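Workshop notebook, October
Visit to Maltetley, demonstration day of the handling group

Present from our side: Kobe Cuypers and me (Yae Amano). Arrived 9 in the morning, the parking is behind the building and the front door does not open from that side. For next time: walk around by the left.

Purpose of the visit. We want to know if the gripping cell from Soteck is useful for our slat work, and how much of the testing can be done in simulation before we pay for machine time. Vurkov was also showing, but they had only conveyors this year, so I went past quickly. Kobe took their price list, it is in the blue folder.

The morning was talks. The first one was long and I did not write much. The second was by the people who make the simulation for Soteck, and it was better. They model each wooden part as a rigid body with a friction value, and they change the friction, the light and the position of the parts a little in every run. They did 300 runs of the same pick before the demonstration. I asked if the friction was measured on real wood. The answer was no, it is taken from a table and then spread wide. I am not fully happy with this. Our beech slats are sanded on the faces and not on the edges, and in our hands they behave like two different materials.

After the coffee we moved to the simulation station. We could stand beside the operator and ask for changes, six visitors at one time. Kobe asked for the gripper camera view and we stayed with this view for most of the session.
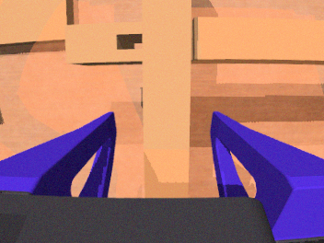
My main question was the choice of grasp when parts are close together. In our own trial with the Thygesen fingers, the pick itself was never the difficult moment. The difficulty was the approach, when one finger touches the neighbor part and pushes it out of its place before the gripper closes. With a long plank between the two fingers and a block starting directly beside it on the right, like they had on the screen, the free space for a finger becomes smaller the further up you go. I asked the operator where the planner looks for this free space. He explained that it makes a list of candidate grasps along the part and takes away all that cross a neighbor, with a margin of 3 mm. Then it takes the one nearest to the center of mass. If no grasp is left, the cell stops and reports, it does not try to push the parts apart. I like this. For us a stop is cheaper than a scratched face.

Second question, the fingers. They use a soft type with an open shape, an elongated hole in the lower part and a strut on the inner side, so the finger can bend around the part. In the simulation the bending is simplified. The operator said that a small squeeze is correct and a strong squeeze looks too stiff. We should remember this if we compare forces.

Third, the shadows. Kobe noticed that they lie over the table in large pieces with rough borders, partly with little steps. He asked if the detection can take a shadow border for the edge of a part, because the wood of the parts and the wood of the table are not very different in color. The operator said they keep strong shadows in the training on purpose. We did not see any numbers about this. I have asked for them by mail.

Lunch was soup and bread, good. In the afternoon there was a tour of the hall, mostly packaging machines, not for us.

Things to do:

Yae: send the drawing of our slats, all 9 lengths, to Soteck. Write clearly which surfaces are sanded.
Kobe: measure friction on face and on edge with the tilting board, same method as last spring. Please write the angle and also the humidity in the room.
Yae: ask for the margin to be a setting that we can change. With 3 mm we will lose many grasps in the narrow tray.
Both: decide if we repeat the Thygesen trial first or wait for the Soteck offer. Kobe prefers to repeat. I would wait.

Note added later, 16:30. Kobe says the price list from Vurkov is not in the blue folder but in his jacket.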